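Canar Fluid Transfer Syringe, T-Handle Model

Category: Garage and Workshop / Fluid Handling

Hand syringes for oil and coolant come in two general types: the all-plastic kind sold at the checkout counter, and the kind with a metal rod and a screw-on collar. The Canar belongs to the second group. I have used mine since January for gear oil changes on two small lathes, for drawing brake fluid out of a reservoir, and for topping up the sump on an Oltau compressor that has its fill port in an awkward place.

Construction

The barrel is translucent plastic with no printed scale on my unit. Fluid level can be read through the wall if the fluid is dark. Clear fluids such as fresh brake fluid are harder to see, and I marked my own lines with a paint pen after weighing out water on a kitchen scale. A molded scale would have saved that work, and the Stustley pump at a similar price has one.

The collar unscrews by hand. Thread engagement is adequate, and I have had no leakage at the joint with 80 weight gear oil. The collar should be snugged and then left alone. Overtightening distorts the seat slightly and the rod begins to drag on one side of its bore.

The plunger seal is a single ring. It needs a film of oil before first use. Dry, it sticks and then jumps, and the first inch of travel is hard to control.

Draw and discharge

Draw is slow with thick oil, as with any syringe that has a narrow nozzle. At 41 degrees in an unheated shop, one full draw of gear oil took 73 seconds at a steady pull. Pulling faster only produced a void behind the oil, which then had to be pushed out and drawn again. With hydraulic oil the same draw took 7 seconds.

Discharge is smoother than draw. The flow stops cleanly when the hand stops, apart from a drop or two at the nozzle. Keep a rag under it.

The nozzle takes a push-on hose. None of the tubing I had on the shelf was a tight fit, and I ended up using a short length from a Melnyk bleeder kit with a small spring clamp over it. Without the clamp the hose came off once under pressure.

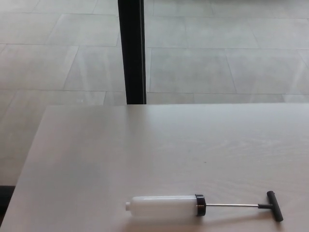 Reviewed by: Staff contributor, Workshop Desk
Filed under: Pumps, Syringes, Lubrication

With the rod drawn out, the tool needs a good deal more bench length than it does closed, a point worth checking if you plan to use it inside a machine cabinet. The T-handle is the best part of the design. The crossbar has rounded ends and gives enough purchase to pull with two fingers on either side of the rod, including with nitrile gloves on. Ring handles on other syringes I have used are too small for a gloved hand.

Cleaning

Unscrew the collar, withdraw the rod and seal together, and wipe out the barrel. Do not use brake cleaner on the seal. Mild dish soap and warm water are enough for most oils. Gear oil leaves an odor in the plastic that I have not been able to remove, so I keep a separate syringe for brake fluid and label both.

Spare seals are listed by the seller but were out of stock when I checked on Friday.

Rating: 4 out of 5. One point deducted for the missing scale and the hose fit.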